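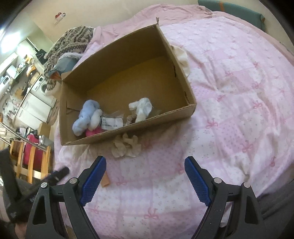

Box task, bed set-up. Jaws open, contents gathered along the near side.

2021-05-30

Box task again, at Lizelle's flat. We have 116 episodes recorded on the bed set-up and 103 kept after the first pass. The target is 400 for the box and another 400 for the drawer, and the drawer has not been started.

Of the 13 dropped, most failed on tracking. The pose estimate drifts when the gripper goes low over the box, and I had been blaming the cardboard: plain brown walls, very little for the tracker to hold on to. Themba's view is that the walls are fine and the trouble is the bedding. The cover is patchwork with printed bows, so it repeats, and it also moves when the box is pressed into it. A tracker that assumes a fixed background will treat a shifting fold as camera motion. I replotted the dropped episodes against wrist height and he is probably right. The drift starts when the jaws touch the rim and the box pushes into the mattress, well before the walls fill the view.

Test for this: a stiff board under the box, same cover on top, same box angle. If the drift goes, it was the mattress. If it stays, I go back to the cardboard.

Other failures, in no order. Two were dropped for motion blur on the approach. One was dropped because I let go of the trigger early and then regrasped, and we have not agreed whether a regrasp is a fault or useful data. Naledi wants them kept and labelled. Gaëtan wants them out until the plain version trains. I have put it in a separate folder called regrasp and left the argument for Tuesday.

Small textiles are harder than the Lavness blocks by a good margin, as expected. The sock-like pieces are easy to pinch but hard to pinch singly, and when two sit pressed together the second comes up with the first and falls off somewhere over the rim. The clear packet is a separate problem. Its crinkles throw highlights and the policy trained on the first batch goes for a highlight as readily as for the packet. Not worth fixing until there is more data with packets in it.

The first batch policy (the one Gaëtan calls Brekke) was run again on the held-out episodes, offline only. Predicted jaw width is good. Predicted height is poor near the floor of the box and consistently too high, so on a real arm it would close on air. I think this is a plain imbalance. In nearly every episode the items sit on the side nearest the operator, because that is how one puts things down, and the far part of the floor is hardly ever visited. The policy has learned one depth for one strip. From now on: turn the box between episodes and place the contents from a drawn list. Nokuthula has written a script that prints a corner and an angle. It takes a few seconds per episode and I should have asked for it in September.

Lighting not controlled. There is a very bright light on the washing machine side of the room and the back wall of the box falls into shadow with the box turned as it is. I would like to keep this variation but have not been logging it. Added a column.

Wide lens calibration rechecked against the Plurport target. No change worth recording. The dark corners are still masked before training, using the same mask as before.

To do: board test, turn list, charge the second gripper, ask Lizelle whether the cover can stay on the bed until the board test is finished. Drawer episodes wait.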